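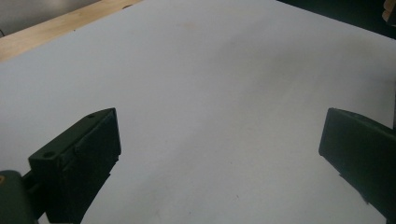
The meeting of the Grirnport Public Library Local History Board was called to order by the Chair, Abla Smadi, on 2018-08-27 in the second floor reading room. A quorum was present. The Chair asked that the first business be the paper supply for the map and print collection, as the current order must be placed before the end of the quarter. Board members reviewed the matter of blank interleaving sheets, which are placed between prints in the flat files. It was noted that a white sheet laid out on a light wooden tabletop may look clean at first, yet carry a faint tan-orange smudge and a few small dark specks, and that sheets with marks of this kind should not be placed against original material. The Board agreed that each sheet is to be checked on both sides before use.

Approval of prior minutes. The minutes of the previous meeting were approved with one correction. Under "Donations," the name of the Nellero family papers had been entered as the Nellero business papers. The Secretary, Rami Bataineh, will correct the record.

Paper supply. Mr. Bataineh presented two quotations for interleaving paper. The first, from Malhotra Paper and Board, was for 1000 sheets at a total of $486, delivery included. The second, from Braltska Supply, was lower per sheet but did not include delivery and could not be filled until after the holidays. Members asked if the Malhotra paper was free of added brighteners. Mr. Bataineh stated that the seller had confirmed this in writing and that the letter was on file. A motion to accept the Malhotra quotation was made, seconded, and carried. Sheets that fail the check will be kept in a separate box and used for labels and shelf notes.

Flat file survey. The Chair reported that the survey of the flat files has reached drawer 28. The remaining drawers hold mostly harbor plans and street maps from the former Town Engineer's office. Several of the harbor plans are rolled and will need to be relaxed before they can be stored flat. The Board discussed whether this work should be sent out. It was decided to wait for the finished survey before asking for prices. Drawer 8 continues to stick and a work order has been filed with the Building Department.

Reading room rules. A revised version of the rules for visitors was circulated. The main changes are as follows. Pens will no longer be allowed at the map tables. Visitors may take their own photographs without a fee, provided that no flash is used. Requests for oversize items must be made one working day ahead. One member objected to the last rule on the grounds that many visitors come from out of town and cannot plan so closely. After discussion, the wording was changed to "should be made one working day ahead where possible." The rules were adopted as amended and will take effect in September.

Nellero family papers. Mr. Bataineh reported that the deed of gift has been signed and returned. The papers include letters, two account books, and a hand-drawn survey of the old ferry landing. The survey has been folded for many years and is weak along the creases. It will be kept in a folder by itself and will not be issued to visitors until it has been looked at by a paper conservator. The Chair will write to the family to thank them on behalf of the Board.

Fall display. The Board considered a proposal for a display on the ferry landing in the front hall cases. Members favored the subject but asked that copies be shown in place of originals, given the daylight in the hall. The proposal was referred to the Chair for a revised plan and a list of items.

Other business. The key to the supply cabinet has been replaced. Requests for the key should be directed to the Secretary.

There being no further business, the meeting was adjourned.

Respectfully submitted,
Rami Bataineh, Secretary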